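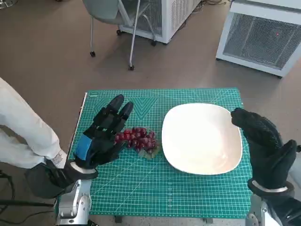 4.2 Confidence and the Home Crowd

Supporters of a favored hockey team are poor forecasters, and they are poor in a dependable direction. We asked 172 season-ticket holders of the Ferden club to predict the score of each remaining home game, and then asked them again after the game how sure they had been. Their first answers were bold. Their second answers were modest, and in several cases belonged to a different person altogether, one who had seen the loss coming since the warm-up. The gap between the two is what we call the recall discount. A forecast is easiest to study before anything has been settled, at the stage shown in Figure 3, where the grapes are on the mat and the plate is still empty. Once the game is over, the fan's memory fills the plate and insists it was always full.

Figure 3. Grapes and an empty plate on a green cutting mat.

The discount was largest after losses to weaker teams. When Ferden lost to Korex, then last in the league, 20 fans who had predicted a win by three goals or more later reported that they had "had a feeling." We did not ask what kind of feeling. After wins, the discount shrank almost to nothing, and fans remembered their predictions with a precision they did not apply to the names of the opposing players.

Length of support made matters worse. We had expected that people who had followed the club through its lean years would learn some caution from them, as Moodley's earlier work on the Gudeta league suggested. They had learned instead to explain. Long-term supporters gave longer accounts of each defeat, with more frequent mention of the ice, the referee and the bus ride, and their next forecast was as rosy as the last. Newer fans simply got it wrong and went home.

We also looked at whether a small cost would sober anyone up. For 16 games, fans at the Gullus rink could enter a forecast only by giving up a drink voucher, which was returned if they came within one goal. Entries fell, mostly among the people who had been closest to the mark in the first place. Those who stayed in were the believers, and their forecasts moved further from the final scores. As Anel Moodley remarked on reading the draft, we had invented a filter for optimism and installed it backward.

Two limits should be mentioned. The sample came from one club with a proud history and a middling present, and a club used to losing might produce a gloomier crowd. The Saturday games also drew more families, whose forecast cards were often filled in by the youngest member. We kept these cards in the main analysis. Removing them made the adults look slightly worse.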